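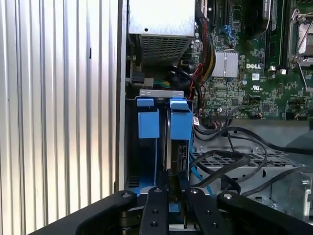 Photo: Dandano Workshop Guides

Section 3: Getting acquainted with the inside

By now the side cover should be off and leaning somewhere you won't kick it. If it isn't, go back to Section 2, which is short and mostly about the cover.

These notes are for the older Dell desktops we sell as the Karaki bench kit. Yours may have its cables routed a little differently, depending on who was last in there and what sort of mood they were in. The main parts are easy enough to tell apart. The power supply is the silver box with the perforated grille. The motherboard is the green one with the maker's name printed on it in white, in case you get lost.

Before you touch anything

1. Shut the computer down from the menu. Holding the power button until it gives up is not shutting down.

2. Switch it off at the wall and pull the power cord from the back of the case.

3. Press the power button once more and hold it for a few seconds. Nothing should happen. If something does, you have unplugged the monitor.

4. Clip the wrist strap to bare metal on the chassis. Wear the other end. People do forget the other end.

CAUTION: Do not open the power supply. There is nothing in it for you. It can hold a nasty charge long after the cord is out, and no step in this guide, or in any other guide we will ever write, asks you to look inside.

Finding your way around

5. Follow the thick bundle of power wires from the supply down beside the board. The black, red and yellow strands belong together, so leave any sleeving where it is. If it has slid along, slide it back.

6. Look for the square silver heatsink with the upright fins. The wire across it is the retainer and it stays on. You will be tempted to see whether the heatsink wiggles. Please resist until Section 6, where you'll have thermal paste to hand and a reason.

7. Find the black expansion slots, then the bright blue plastic clip near them. Blue plastic in our kits gets a dab of attention in Section 4. For now, just learn where it lives.

8. Take a photo of every cable before you move it. Take a second one with the flash off, as the first will be a lovely study of glare on sheet metal.

Note: The thin wires are the ones that come to grief. Red, green, yellow, orange and white all turn up in these machines, and they snag on cuffs, rings and screwdrivers with real enthusiasm. Move them aside with a fingertip, never with a tool.

Cleaning

9. Stand the case upright and take it outside, or at least away from anybody's lunch.

10. Blow the power supply grille clear with canned air, in short bursts, from 16 cm away. Keep the can upright. Tipped over, it sprays liquid propellant.

11. Work a soft brush down between the heatsink fins. Go with the fins, not across them.

12. Brush the slots last and lightly. Do not use the household vacuum, however good a deal you got on it.

Allow almost 200 seconds of brushing for a machine that has lived on carpet. Double it if there was a cat.

Checking your work

13. Press each connector you disturbed until it seats. It should go in straight and without a fight. If it fights, turn it around and look at your photo.

14. Check that no cable lies against a fan or will be pinched by the cover.

15. Count your screws into the Nemel tray. One left over is a mystery you should solve today. A screw loose under the motherboard will solve itself in a more expensive way.

CAUTION: Leave the mains cord out until the cover is back on. We know the machine will run with it off. So will your fingers be in it.

If you're carrying on to the memory upgrade, leave the strap on and turn to Section 4. If you're stopping for tea, unclip first. The Zunden strap supplied with the kit has a short lead and the case will come with you.

Section revised April 14, 2021. Replaces the loose yellow sheet packed with earlier kits, which had steps 2 and 3 the wrong way round.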